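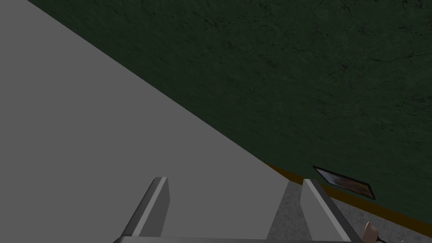 Participants wanted, sim teleop study (Garnavik)

We need people to drive robot arms around simulated rooms. Method paper is mostly done: policies trained on up to 700 demos from mixed operators beat the single-expert set in our August runs. Now need new hands to check it holds.

No experience neccessary. 3 sessions, remote ok. Normal or corrected vision, own mouse. 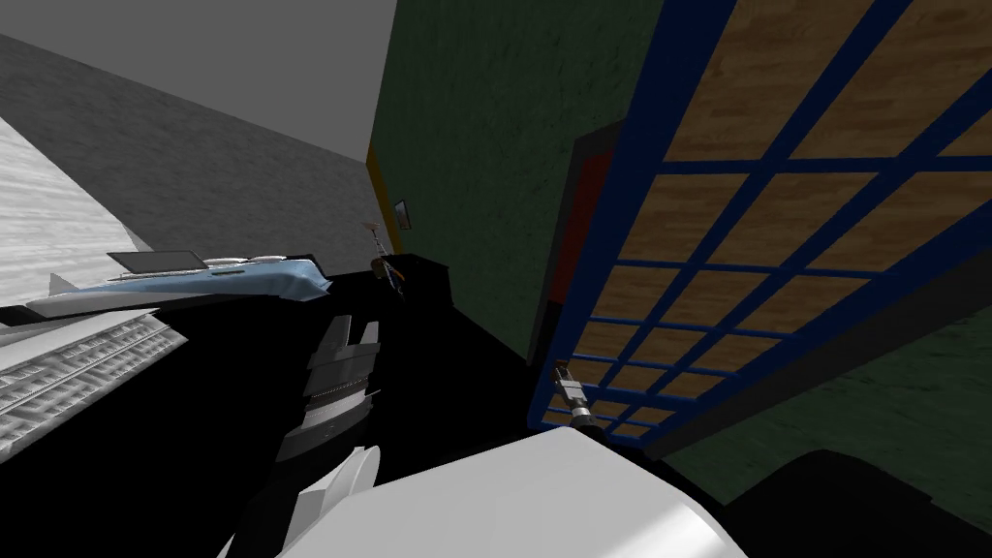
Simulated bedroom with bed, shelving and robot arms.

You get: gift card, your name in the thanks if you want it. Sign up by Thursday, December 16, 2021. Write to Mechthild Camenzind, Lerkbridge lab, room 348. Put "Grurura" in teh subject line.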